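Ein Pullover fürs halbe Leben

Warum gute Wolle so lange bei uns bleibt und was sie dafür von uns möchte

Im Schrank meiner Großmutter gab es ein Fach, an das wir Kinder nur mit gewaschenen Händen durften. Darin lagen die Wollsachen, zwischen Seidenpapier und kleinen Säckchen mit Lavendel, und wenn im Oktober der erste kalte Morgen kam, wurde das Fach geöffnet wie anderswo eine Flasche Wein. Ich habe lange gedacht, das sei eine Marotte. Inzwischen besitze ich selbst so ein Fach — und ertappe mich dabei, wie ich meine Kinder zum Waschbecken schicke.

Wer über Wolle schreibt, landet früher oder später bei Nathalie Hoekstra. Ihr kleines Geschäft Van Hecke hat sie samt Namen und Ladentheke von der Vorbesitzerin übernommen, und seither strickt, stopft und berät sie dort an fünf Tagen in der Woche. 294 Reparaturen hat sie im vergangenen Jahr in ihr Auftragsbuch eingetragen, vom Mottenloch bis zum völlig durchgewetzten Ellenbogen. »Die meisten Leute kommen mit einem schlechten Gewissen herein«, erzählt sie und schenkt mir Kaffee nach, »dabei ist so ein Loch doch nur ein Zeichen, dass jemand das Stück gern getragen hat.«

Am liebsten sieht sie sich zuerst die Bündchen an. Dort verrät sich, wie ein Pullover behandelt wurde: ob man die Ärmel immer hochgeschoben hat, ob er nass auf der Leine hing, ob er vielleicht eine Nummer zu klein war. 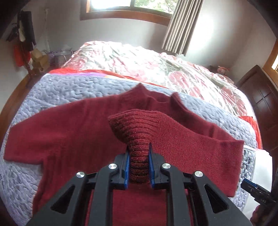 Ein ausgeleiertes Bündchen ist übrigens kein Grund zur Trauer. Oft genügt es, das Rippenmuster in lauwarmes Wasser zu tauchen, behutsam zusammenzuschieben und liegend trocknen zu lassen. Hilft das nicht, wird aufgetrennt und neu angestrickt, was bei einem Ärmel einen Abend kostet und bei zweien, wie Nathalie Hoekstra lachend zugibt, meistens eine ganze Woche, weil der zweite Ärmel nie so viel Freude macht wie der erste.

Ihr Stammkunde Geert Willems trägt seit 20 Jahren denselben Seemannspullover, an dem sie schon den Kragen, beide Ellenbogen und den Saum erneuert hat. Ob das noch derselbe Pullover sei, darüber streiten die beiden mit großem Vergnügen, und ich gestehe, dass ich an jenem Nachmittag viel länger sitzen blieb als geplant.

Beim Waschen gehen die Meinungen auseinander. Meine Großmutter schwor auf Handwäsche und Haarshampoo, Willems lüftet nur — über Nacht auf dem Balkon, am liebsten bei Nebel. Nathalie Hoekstra hält es mit dem Wollprogramm, sofern das Etikett es erlaubt, und schleudert so wenig wie möglich. Danach wird das gute Stück in ein Handtuch gerollt, sanft gedrückt und flach ausgebreitet. Auf einen Bügel kommt bei ihr nichts Gestricktes, auch trocken nicht. 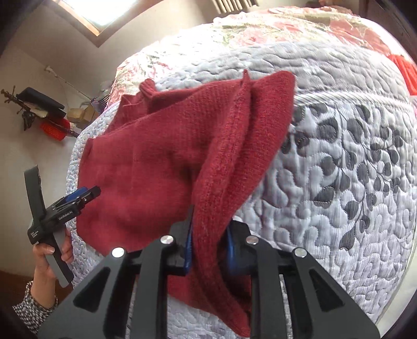 Dunkelroter Strick in lockeren Falten: Wolle mag es, wenn man sie sachte anfasst.

Bleibt der Sommer, die gefährliche Zeit. Spätestens im Juni sollten die dicken Sachen verstaut sein, und zwar sauber, denn Motten lieben vor allem das, was wir in der Wolle zurücklassen. Zedernholz duftet herrlich, muss aber ab und zu angeschliffen werden, und Lavendel verliert mit den Monaten seine Kraft. Bei mir liegt neuerdings auch ein Nadelbriefchen im Fach, dazu ein Rest graues Garn, das Nathalie Hoekstra mir beim Abschied in die Manteltasche gesteckt hat. Für den linken Ellenbogen, meinte sie. Ich hatte ihr gar nichts davon gesagt.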